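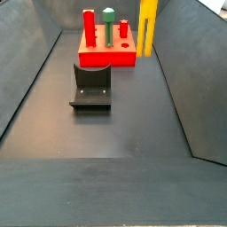

Toy-size objects at the far end of a gray tray.

Print this page
E-mail this page

Lending toys the way libraries lend books

March 24, 2025

The Gino Toy Library is on the ground floor of the old Sönmez furniture building in Cumier, between a dentist and a place that hems pants. Members pay by the year and borrow toys for three weeks at a time. The woman who started it nine years ago still works the front desk most mornings, and she agreed to talk between customers if we left her name out of it.

She had been a school bus driver before this, and then a bookkeeper at a lumber yard. "I had a two-year-old and a small apartment," she said. "Every birthday we got more stuff, and she played with maybe four things. My sister had the same problem across town, so we started swapping bins. Then the neighbors wanted in."

The swapping moved to a church basement, where it stayed for two winters. When the Sönmez building was divided up for small tenants, she signed a lease on the corner unit. She called the rent "fair, but not cheap."

The catalog now stands at 2,905 items. A wooden train set with all its track is one item. So is a single ride-on tractor. Puzzles get checked at the desk when they come back, and she said that takes up more of her day than anything else.

"People think they returned all the pieces," she said. "They believe it. Then they find one in the car in July. I have an envelope of pieces with no puzzle, and I don't throw it out, because about twice a year one of them goes home."

What gets borrowed has changed. In the early years parents came in for baby things, activity mats and bouncers and walkers. Those still go out, but the waiting lists are for building sets and board games, and a good share of the games go to homes with no children in them. She did not plan for that and had to move the games to a higher shelf where adults would see them.

Asked what never gets borrowed, she answered right away. "Anything that talks. Parents will let a grandparent buy it, but they won't carry it home themselves." She stopped accepting talking toys as donations last May. She also turns down stuffed animals, which are hard to clean between families, and anything that has been recalled. She looks up recalls before a donated toy gets a catalog number.

Cleaning happens in the back. Hard plastic gets washed in warm soapy water and left on racks overnight. Wood is wiped down and dried right away. Dress-up clothes go through a regular washing machine, and she has given up on sequins.
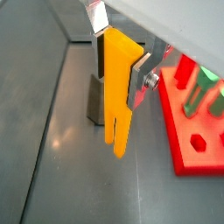 A yellow plastic part ending in two narrow prongs, held against a metal bracket.

Repairs are a different matter. She does simple ones herself, such as a loose wheel or a battery door with a stripped screw. For others she relies on a retired machinist on Zurkov Street who charges by the job. "He'll tell me if it isn't worth it," she said. "I paid him to fix a dump truck once that I could have replaced for less. He told me so before and after."

The money is steady but thin. There are 1,356 member households, and most pay the standard rate. A reduced rate is available to anyone who asks for it, with no paperwork. She was advised early on to require proof of income and decided against it. "If somebody wants to fib to me over a shape sorter, go ahead," she said.

Late fees went away after the third year. She had been charging by the day, and families who owed a few dollars were too embarrassed to come back, so she lost the toy and the member both. Now there is a phone call, and then a second one. Most things turn up.

Her daughter is in middle school now and does not borrow much. She sometimes sits at the desk after school and does homework there, and she has opinions about the card game shelf.

A second location comes up often. There have been two offers of space, one in a shopping center outside Cumier with plenty of parking. She went to see it and measured it for shelves. "It was a nice space," she said. "But I'd be driving back and forth with a trunk full of marble runs. I'd want somebody else running it, and I haven't met that person."

For people who want to start a toy library in their own town, her advice was to begin with shelving and a lease with a way out of it, and to wait on the website. She ran the first two years on index cards and still has them in a drawer.

The library is open Tuesday through Saturday. Donations are taken in the mornings only, and puzzles should be counted first.

Print this page
E-mail this page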